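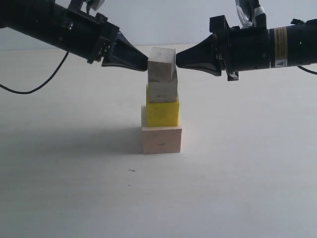
**Call for participants: working group on good practice for two-arm block handling**
Issued by Gaber, Leremwood site. January 4, 2023

Gaber is seeking participants for a working group that will revise the Pevix bench code, the internal set of rules used at the Leremwood and Lostton sites for small-object handling with robot arms. The present code was written for single-arm cells. It says little about two arms sharing one workpiece and nothing about the state of the test objects. Both gaps are to be closed in the next issue, planned for April.

## Scope

The revised code will cover:

- entry to and exit from a shared workspace by two arms
- stacking and unstacking of rigid and soft blocks in one tower
- contact between gripper tips and the block next to the one being held
- marking, inspection and withdrawal of test blocks
- warning labels, cable routing and the condition of the table surface
- the log kept for each session

Mobile robots, suction tools and anything above bench scale are out of scope. Cell guarding is dealt with in a separate document and will not be reopened.

## Points already drafted

The following clauses are in draft and will be put to the group first. Numbering is provisional.

**4.1** Before a run, each block is checked on all faces and edges. Chips, notches and crumbling edges are entered in the block record.

**4.2** A block with edge damage may stay in use for approach and positioning trials. It may not be used for grip force trials.

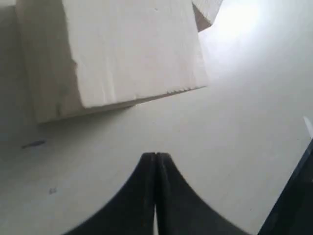 *Clause 4.2: closed gripper fingers short of a large block with chips and notches along its lower edge.*

**4.3** Marks and specks on the table are recorded before the first run. Where a vision system is used to find the block, the operator notes any glare on the surface and the side it falls on.

**4.4** When two arms hold one block between their tips, one arm is named as lead in the program header. The other follows. A stop on either arm stops both.

**4.5** Neither tip may be lowered past the top edge of the block beneath unless the program states a clearance for that move.

**4.6** Cables hanging below an arm must not reach the tower at any point of the planned path. This is checked at reduced speed with the tower removed.

**4.7** A soft block in the tower is named in the log with its position. Runs on mixed towers are reported separately from runs on rigid towers.

Clause 4.2 is disputed. The Lostton site would withdraw any chipped block at once. Leremwood holds that worn blocks give a fairer test of edge detection. Participants should expect to spend time on this.

## Who may apply

There are places for operators, test engineers, safety staff and technical writers. Applicants should have:

- experience of running or supervising arm cells, in any sector
- the ability to read a draft clause and propose wording
- access to a bench for trial runs, or willingness to travel to Leremwood

Knowledge of the current Pevix code is useful but not required. A copy is sent with the joining papers. Applications from people with under two years in the field are accepted for the trial operator places only.

## Work expected

Each participant will give 42 hours in total, split between reading, meetings and bench trials. Meetings are held remotely. Bench trials are held in person and consist of 100 stacking runs per participant, logged on the standard sheet. Runs that end in a stop are counted and must not be repeated to improve the figures.

Comments on drafts are made by clause number, with proposed replacement text. Comments without replacement text will be read but not tabled. A clause passes when 75 per cent of participants accept it. Clauses that fail twice are returned to the editor.

## Payment and conditions

Participants from outside Gaber receive a fixed fee of £1000, paid after the trial logs are handed in. Rail travel to Leremwood is paid separately against receipts. Gaber staff take part within normal hours, with the agreement of their line manager.

Names of participants are listed in the issued code unless they ask to be left out. Trial logs are stored without names.

All trial operators complete the site induction before touching a cell. Loose sleeves, lanyards and rings are not permitted at the bench.

## How to apply

Send one page stating your role, the type of cell you work with and the clauses above on which you would wish to comment. Please state which site you can reach. A CV is not needed.

Applications go to Salma Abdel Hamid, editor of the code, at the Leremwood office. Questions about bench trials, induction or the log sheet go to Ayman Obeidat at Lostton. Applicants will be told the outcome in writing, and the draft code is sent out with the offer of a place.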